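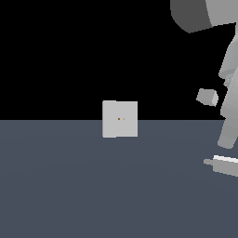

I'm looking for people who don't sleep well to come and be part of a small listening project this summer, and I'd love it if you were one of them. I've been a bad sleeper since college, and for the past few years I've been making long, slow audio pieces for people lying awake at two in the morning (mostly me). A lot of bedtime audio wants you to picture a beach or a forest, and my brain takes that as an invitation to start planning a vacation. So mine go the other way. One of the pieces you'd hear asks you to hold a very plain picture in your mind, a pale gray cube on a smooth floor with nothing but black behind it, and to stay with that for as long as you can. Some folks love it. My sister says it makes her want to get up and clean the oven!

The project is called Lò and it runs out of my little studio in Jorkmont, above the bike shop on the north side of the square. I need 30 people. You'd listen at home, in your own bed, on whatever you normally use (phone, old speaker, earbuds if you can stand them), and you'd tell me in the morning how it went.

What I'd be asking of you

You'd get 12 audio pieces, one per night, on nights you choose. You don't have to do them in a row, and if you have a terrible week and skip a few, just pick up again when you're ready. Everything needs to be finished in 9 weeks. The shortest piece runs a bit under half an hour and the longest goes on for 96 minutes, and you're more than welcome to sleep through all of it.

Each morning after, there's a short diary page to fill out. I'm old-fashioned and send these on paper, but you can do it by email if your handwriting is like mine. I want to know when you went to bed, what you remember hearing, what annoyed you, and whether you'd play it again. Please be blunt. In May I ran a tiny version of this with friends and they were all so nice about it that I learned almost nothing, except that the rain on piece four sounds like bacon frying. (It's been fixed. I think.)

At the end there's one phone call with me, half an hour or so, at a time that suits you.

Who I'm hoping to hear from

You should be 18 or over, live in the US, and be comfortable listening to spoken English. You should have trouble falling asleep or staying asleep at least a few nights a week. Shift workers, new parents, people whose dog has opinions about 4 a.m. — yes, please, all of you. If you share a bed, check with the other person first, as they may end up hearing a lot of my voice.

I'm a sound person and not a doctor, so please don't sign up in place of getting medical help. If you're being treated for a sleep problem, or you've had seizures or anything similar, talk to your doctor before you write to me. And never play these in the car!

What you get

I can pay each person a flat fee of $96 when the last diary page comes in, by check or bank transfer. If you stop partway I'll pay you for the nights you did. You also keep all the audio for good, plus the finished album once it's out. Your diary stays with me, and if I want to quote a line from it I'll ask you first and leave your name off.

How to sign up

Send a note to the studio through the contact form on this site and put "Lò listener" in the subject line. Tell me where you live, what a usual night looks like for you, and anything you already listen to in bed — podcasts, ball games, a fan, whatever. Two or three paragraphs is plenty. I read all of them myself, usually at some ridiculous hour, and I'll write back either way.

Posted 2025-07-01. I'll take this page down when all the places are filled.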